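4. Working beside the Brolgate cell

Packers no longer lift each carton by hand. The operator sets out the work, starts the cycle and handles rejects.

1. Clear the tabletop between the two fingers.
2. Keep hands out and press Start.

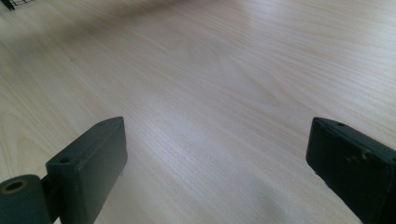 3. Wait for the green lamp before loading. One operator can run 2 cells, up to 600 cartons a shift.

Note: Food wrap cartons are gripped upright, by the side edges.
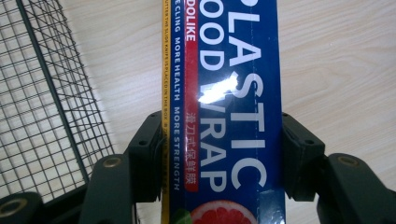 CAUTIONS

Stop the cell before freeing a jammed carton. Report worn fingers to Xinyi Fu, Pirkby line desk.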